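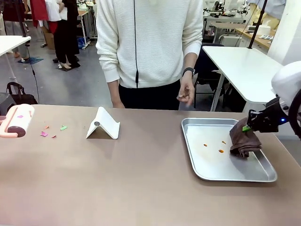 Figure 4. Right gripper pressing the cloth in the tray.

4.2 Setting up the table-cleaning task

Do this section after the two Peltow arms are homed and before you load any program. One person can do it alone.

1. Put the metal tray on the right side of the table.

2. Put the white stand on the left side, with the lint roller near it. The roller must stay inside the reach of the left arm.

3. Fold the cloth one time and lay it in front of the right gripper.
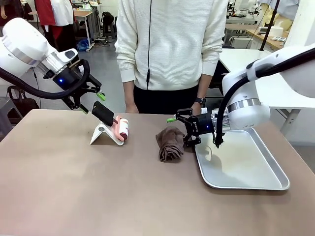

4. Move both arms slowly to the start position. Keep the speed at 60 or lower on the panel until all checks in this section are finished.

5. Look at the cable on each arm while it moves. The cable should follow the wrist freely - if it pulls tight, stop and open the clamp one step.

6. Stand behind the far edge of the table with your hands down. The stop button must be in your reach.

CAUTION: Do not adjust the cloth by hand when the arms have power. Press stop first, also for a very small correction.

7. Check the green pads on the finger tips. Replace a pad if it turns on the finger or if the edge is lifting. The spare set is part number 413.

8. Close each gripper on a soft object and hold it. If the object slides, clean the pads with a dry cloth and try again.

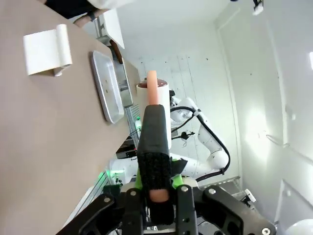
Figure 5. Grip check with an orange object, wrist camera view.

NOTE: If the wrist view shows error 139, the camera plug is not fully pushed in. Switch off the arm before you touch the plug.

9. Write the result in the cell log and sign it.

Section revised 8 Aug 2026, Ermelinda Bastos.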